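Papers > Bimanual Handling > Section 4: Failure Analysis

Print this section | E-mail this section

4. Failure analysis

4.1 The bag-loading task

Most of the faults we logged came from one task, in which two arms on a shared rail put packaged snacks into a paper gift bag with rope handles. One arm steadies the bag while the other picks and places. We ran 100 trials with the Hurkiron controller at its default settings. Of these, 20 ended in a protective stop, and a further 20 ended with an item dropped outside the bag. The remaining trials are treated in Section 3 and are not repeated here.

The drops were easy to sort. Flat, slack packages slid out of the fingers when they were gripped near a sealed edge, and the planner had no way of telling an edge from a filled area. The protective stops took longer to understand. The log gave the same code for all of them (joint torque over limit), but the code covers both a real collision and a false reading, and the two call for different repairs. 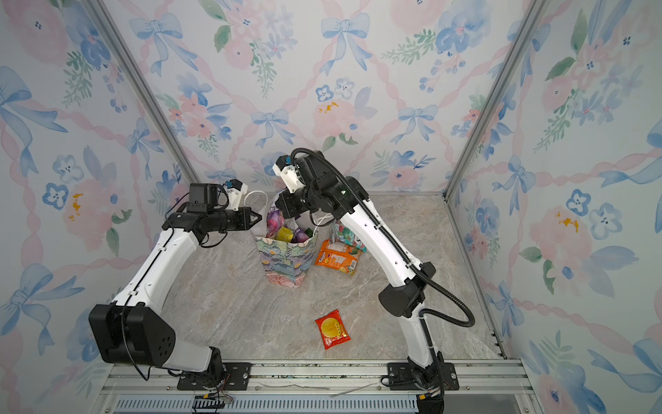 Maurya, September – Figure 4. The two-arm cell during the bag-loading task. Both grippers are near the bag, with packages already standing in its open top and others still on the floor of the cell.

With both grippers near the bag, the space they share is small. The planner checks each arm against the other using simplified shapes for the links and wrists. These shapes did not include the cables. On the right arm a corrugated hose leaves the wrist, runs down the link and swings outward past the elbow, and its outline changes with every pose. In 13 of the 20 stops, the torque trace rose slowly over the last part of the reach, which matches a hose being pulled tight. A collision gives a sharp step instead, and we found that step in only four cases. The last three traces could not be assigned to either group.

Negi repeated the slow-rise motions with the hose taken off its clips and held clear by hand at low speed. None of them tripped the limit. We take this as good evidence for the hose, though the lower speed also reduces the load on the joint, and the test should be repeated at full speed with a proper support.

4.2 Recovery after a stop

A stop by itself did no damage. The trouble came afterward. The recovery routine waited 2000 ms and then sent both arms home at the same time, along the shortest joint path. If a finger was still inside a rope handle, the bag went with it. Katiyar and Singhal saw this twice, and in one case the bag tore and its contents fell onto the rail.

We changed the routine so that each gripper opens and moves straight up before any homing motion, one arm after the other. An operator must now confirm the restart at the panel. This adds time to each recovery – a cost we accept – and no bag has been dragged since. We also added a padded volume for the hose to the planning model. It blocks some reaches to the far side of the bag, and we have not yet found a setting that avoids this.

Related items
Dristard: Grip force limits for thin film packaging
Cable routing on rail-mounted arms (Sandhu, Boiko)
Dader test protocol, revised
Section 5: Discussion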